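The Kitchen Where the Sink Comes First

Text: Lucie Lavoie

When Ximena Robles moved into her flat in September, she was not asked what colour she wanted for the cupboards. The kitchen was already there, with a stone worktop full of light and dark flecks, and she decided to keep it. "I cook little, but I wash up every day," she says. "So for me the kitchen begins at the sink."

It is a view I have heard often while preparing this series. We speak much of ovens, and the place where we stand the longest receives hardly a word.

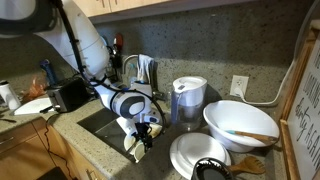

Ximena keeps her utensils in a dark holder against the wall, and a striped cloth hangs near the tap – always this near, she insists, or one dries the hands on the trousers. The cream dishes she bought second-hand, 12 pieces for 19 euros. The toaster stays on the worktop because she uses it each morning.

Her neighbour Theerawat Hemmin has another opinion. He puts everything away in the evening, also the toaster, and wipes the stone twice. I tried his method during one week and gave up on the fourth day.

For speckled stone both of them recommend the same: warm water, a drop of mild soap and a soft cloth. Vinegar they leave for the salad.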